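From: Endeck list member
To: endeck-users
Date: October 1, 2022
Subject: Re: [endeck-users] Stock counts drift after the nightly import

Replying on-list so it ends up in the archive. I had the same drift on two installs and have now traced it on both. Quoted text is trimmed to the part that matters.

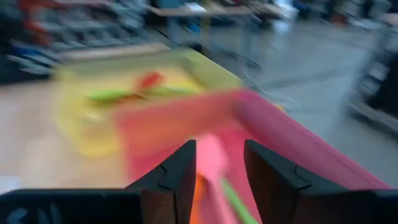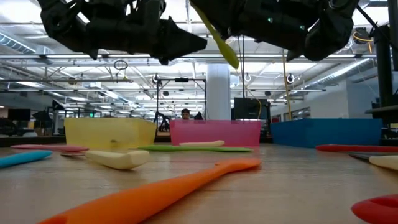

> We moved to Endeck in February. Since then the nightly import
> finishes with no errors, but the totals are off by the morning.
> Last night the supplier file had 873 lines and the parts table
> ended up with 687 rows. The log says "import complete" and
> nothing else. We have tried running it by hand and get the same
> result. Is there a row limit, or is the Fimeo export broken?

There is no row limit. The Fimeo export is also fine, at least in the version I have. The import is merging rows that it takes to be duplicates, and it does this silently unless the log level is raised.

The match key is built from the part number and the supplier code. Before comparison, the part number is trimmed, converted to upper case and cut to 8 characters. The cut is the problem. It was harmless with the old Plovell catalog, where no part number was longer than that. The current catalog adds a suffix for finish and pack size, so a whole family of fasteners can share the same leading characters and collapse into a single row. The last one read wins, and the quantity is overwritten. It is not summed. That explains why your totals come out low every time and never high.

You can confirm this without touching the live table:

1. Copy the supplier file to a scratch directory.
2. Set log_level = 4 in the import section of the config.
3. Run the import with the dry-run switch.
4. Search the log for "key match, replacing".

On my larger install that search returned 183 lines, and the number agreed exactly with the missing rows. If yours does not agree, you have a second problem and I would like to see the log.

The fix is to set key_width = 0 in the same section, which turns the cut off. The setting is read only at startup, so restart the service. A reload is not enough. Then rebuild the index before the next import. If you skip the rebuild, the old short keys stay in the index and every long part number is added as a new row next to the old one. I did this once and spent an evening cleaning it up.

Two cautions. First, the web form for the import settings does not show key_width, and saving that form writes the whole section back with defaults. Anybody who changes the schedule through the form will undo the fix. I keep the setting in the local override file, which the form leaves alone. Second, if you use the Ntuli label printer plugin, it has its own copy of the key function with the width hard-coded. Labels will still print, but the barcode lookup will return the wrong part for anything with a suffix. There is a one-line patch in the list archive -- search for "label key" -- and it applies cleanly to the current release.

Rows that have already been overwritten cannot be recovered from the table. You can get the catalog entries back by importing the latest full file after the rebuild, but manual bin locations and reorder points for the lost rows are gone unless you have a backup from before the first bad import.

I have opened a ticket asking for the default to be changed to zero and for the replacement message to be logged at level 1. No reply so far. If you add your row counts to it, that may help move it along.

> Also, is it safe to leave the import running in the meantime?

No. Disable the scheduled job until the index is rebuilt. Manual receipts are not affected and can go on as usual.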